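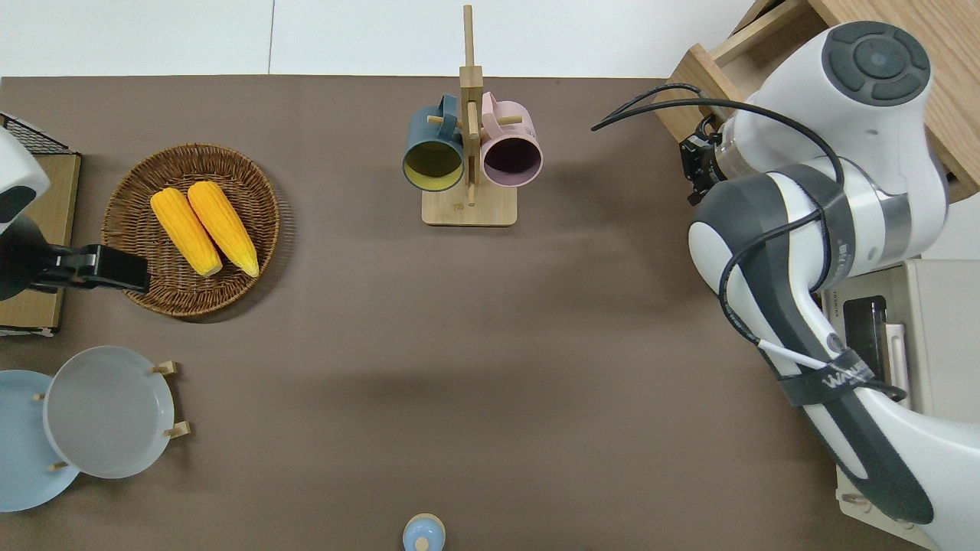

How many mugs does a kitchen for two people need? Four, going by our own washing up: two in use and two in the dishwasher.

I got to that number after owning a great many more. When we moved to the unit in Erstead in January, the mugs alone filled one of the bigger boxes, and the new kitchen has a single overhead cupboard that already had to hold the plates, the glasses and the dry food. Something had to go or come out onto the table.

I did both. Most of the mugs went to the op shop, and the ones we like best now live on a mug tree. Two were hanging on it when I started writing this, the dark teal one with mustard inside and the pale pink one with the plum inside. They were bought separately, years apart, and have nothing to do with each other, but I like them side by side. The colour you notice is the inside one, and in a cupboard you never saw it.

The tree is a plain wooden one with a rectangular base and short pegs. I looked at a metal one from Lololero first and decided against it. The arms were long and curved and I could picture catching a sleeve on them. With short pegs the handle sits close to the post and the mug doesn't swing much. A very wide mug won't fit next to another one, so if yours are the soup-bowl sort, take one to the shop and try it.

The base matters more than the height. If you only have two mugs on the tree, hang them on opposite sides. I put two on the same side of my mother's old one and it went over, and that was the end of a mug I'd had since uni.

Plates were the next job. I'd always stacked them flat, with the small ones on top of the big ones, which meant lifting the lot every time I wanted a dinner plate. Now the everyday ones go in a small wooden rack with upright pegs. It's sold for drying dishes, and we do use it for that, but mostly it's where the plates live. The grey-white one and the light blue one get used at nearly every meal, so there's no point putting them away behind a door. The good set is still in the cupboard, flat, and comes down at Christmas.

A rack like this wants a wipe underneath every few days. Water sits around the bottom of the pegs if you put plates in wet, and bare wood will go dark there. I rub ours with a bit of food-safe oil when it starts to look dry. The mug tree gets the same treatment when I've got the cloth out — it takes five minutes.

The round wicker tray was a fruit tray to begin with. It's now for whatever has to be eaten next. Corn goes in it, or the tomatoes that are getting soft, or half a dozen plums from next door. There are two ears of corn in it this week, and they're down for tonight with butter and pepper. Corn does keep better in the fridge with the husk on, so I only put it out on the day. Before we had the tray I used to find things at the back of the crisper that I'd forgotten buying.

For cleaning, I tip the tray upside down over the sink and tap it, then go over the weave with a dry pastry brush. I don't soak it. I soaked an earlier one from Haque and it never sat flat again.

All of this stands on the brown table against the white wall. I had planned on a shelf above it, and even went as far as measuring for one in the Nurkeveck range, but we're renting and I didn't want to ask about drilling. The table does the job. The only rule we've made is that post and keys don't go on it. They have their own bowl by the front door, and when that's full somebody has to deal with it.

There are things I'd still change. The bread board has no proper home and moves about depending on who cooked last. The tea towels are on the oven door, where they get in the way of the oven. And I kept one more teapot than I should have — it's on top of the fridge, behind the cereal, and I haven't used it since we got here.

If you're about to do the same sort of clear-out, start with the mugs. They're easy to give away and you'll get half a shelf back in an afternoon. Leave the plastic containers for another day. I've had ours out on the floor twice now, and there are still three lids that don't fit anything.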